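The small oven comes back

For most of my adult life I thought of the toaster oven as something you put up with. My aunt had one in her caravan at Gikside, a rattling tin box that scorched the tops of crumpets and left the middles cold, and I assumed they were all like that. Then our kitchen was ripped out one December, the proper oven went off to the tip, and a neighbour lent us hers until the builders finished. We still haven't connected the big one.

I'm not alone! Ask about tabletop ovens at any dinner and someone will lean in and start talking about roast tomatoes. They heat up in the time it takes to chop an onion. They don't turn the whole room into a sauna in July. And they're exactly the right size for the sort of food people cook for one or two -- a pair of chicken thighs, a tray of shortbread, half a cauliflower with cumin.

Aniela Makowska has been teaching small-kitchen cookery at the Sisay rooms for years, and her Thursday evening class is booked up well into spring. There is no hob in it at all. Everything happens on a tabletop, with one oven, a colander, a few bowls and whatever fruit and veg looked good that morning.

"People come in asking which oven to buy," she told me, "and I ask them how big their table is." She likes to see a good stretch of clear surface beside the door, enough to put down a hot tray without shuffling things about. Her own table measures 200 cm from end to end and she guards every bit of it. Washed things live on the left, hot things on the right, and the middle is for working.

I tried it at home and was amazed at how much calmer I felt. My old habit was to pull out every bowl I owned and then balance the tin on the bread bin. Now I put out one plate, one small bowl and my green plastic Stikar colander, and that's plenty.

Colour helps too, and I'll defend this to anyone. A pale table with a blue plate on it makes you want to cook. Strawberries look twice as red! Kellov, the little homeware shop under the railway arches, sells its plates singly for this very reason, and I've come home with more of them than I'd like to admit.

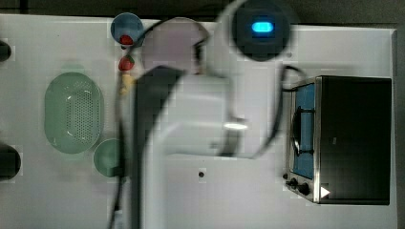

Strawberries and a blue plate at one end, the black toaster oven at the other, with a green bowl and a pale green colander to hand.

If you have strawberries going soft, roast them. Hull 500 g, halve the big ones, toss with 80 g of caster sugar and a squeeze of lemon, and spread them in a shallow tin that fits your oven with a finger's width to spare all round. Give them half an hour at a moderate heat, stirring once, until the juice has gone syrupy. They're glorious on rice pudding, on porridge, or eaten standing up with a spoon.

Aniela does hers with black pepper and a bay leaf, and saves the extra syrup in a jam jar for pouring over yoghurt the next morning. I've started doing the same, though my jar has yet to make it to breakfast.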